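Backstage tour of the Koner, July

The Koner opens its stage and workshops to visitors between productions. Our group of five was led by Socorro Muñoz, head of stage machinery, and the route ran from the loading dock to the pit in a little under two hours.

## Stage and fly tower

The stage has three lifts, all driven by spindles installed when the house was refitted. They can be set level, stepped or raked. The flying system is part powered, part counterweight; the hand-worked bars are kept for gauzes and light cloths, where the flyman wants to feel the load. Muñoz ran one bar in and out at show speed. From the stalls side of the curtain line it was barely audible.

## Pit

The pit floor is in four sections. For Farkine's *Rurnia*, which opens the autumn season, the two rear sections go down and the brass sits under the overhang. The previous staging had them at the side, and the singers complained of late entries. A strip of absorbent panelling has been fixed to the back wall – removable, as the conductor for the second opera in the season has asked for it out.

## Workshops

Costume and props share the top floor. Most of the work in hand was for *Rurnia*: hems, linings and a set of cloaks being cut down from an older Cabrera production. Dyeing is done off site. Fabric is tested under stage light before it is bought, and olive and grey shades are the ones most often rejected.

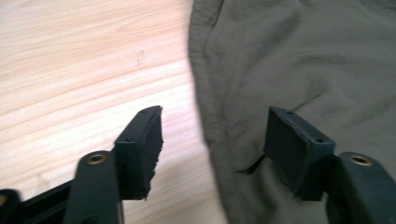 ## Practical notes

- Tours start at 4 pm from the stage door in the side street.
- Flat shoes are required on the fly floor.
- The grid is closed to visitors.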